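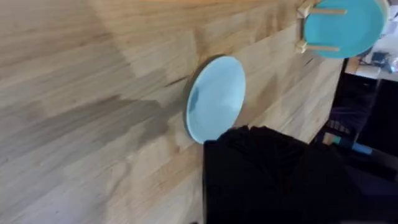
1/12/20
Joltley workshop – oil finish trial, offcuts

Continuing the comparison of the Cidix hard oil against the old Flindby blend. Same offcuts as the March batch, planed again on the show face and sanded through the usual grits. Wiped down with a damp cloth to raise the grain, left until dry to the touch, then a light pass with the finest paper. Room humidity at the start 51 per cent.

Cidix went on with a lint-free rag, along the grain, excess wiped off before it went tacky. It is thinner than the Flindby and gets into end grain quickly, so the ends needed topping up while the faces were still wet. Colour change on the pale boards is small. On the darker ones it warms the timber a fair bit and shows up any cross-grain scratches left by the orbital. Two boards went back for resanding on that account.

Flindby blend applied the same way for a fair comparison. Heavier, slower to level, and the smell hangs about with the doors shut. Hafþór Kvaran prefers it for handles and small turned pieces. For flat work I am less convinced – it leaves a drag line wherever the rag stops.
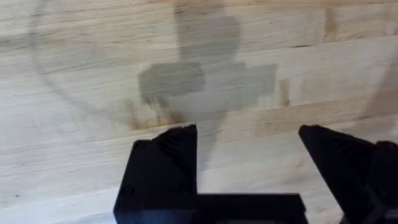 Second coats are the weak point of both. The Cidix sheet allows recoating the next day, but the boards done that way in March stayed soft enough to mark with a fingernail. This time the second coat waits three days, with the boards on edge in the rack and air to both faces. Do not stack them. Hjalti Bech stacked the last lot with paper between and the paper is still on one of them.

Rags: laid flat outside on the rail, then into the lidded water tin. None in the bin, none left bunched on the bench. 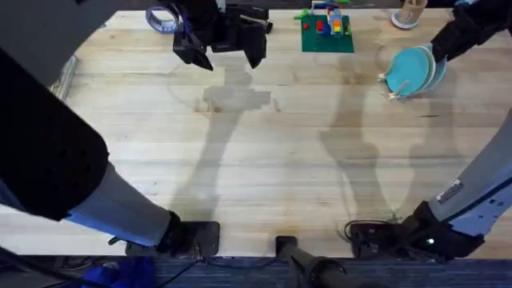
Water spot check

To be done once the second coat has cured. A few drops on each face, covered with an upturned glass, left for two hours, blotted and looked at under the low lamp. Record ring, colour shift and raised grain separately. In March they were all written up as "marking" and the notes are no use now.

Untreated control piece from the same board goes through the same check. Label the back in pencil, as the marker bled through last time.

Outstanding

Hafstein to quote on the larger tin of Cidix. Ask for the batch date as well.
New felt pads for the rack.
Moisture meter reads high on the short pin – check against the spare before the next session.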